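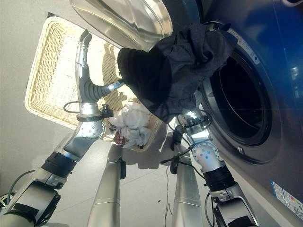 Jobs / Field Reliability

Posted Sunday by the Troritton hiring desk

Troritton needs 2 fault technicians for the laundry robot line at our Kandeo site. Last February a gripper failed to release on a stuck garment and the arm kept pulling until the door hinge bent. The stop button took too long to respond. All unloading runs are now limited to half speed.

You will go through 295 logged runs, repeat the fault on the test bench and check cable wear at the wrists. Roughly 13 weeks, on site, day shift. Lockout training required. Pramix controller experience helps. Apply at the Urquijo Street office.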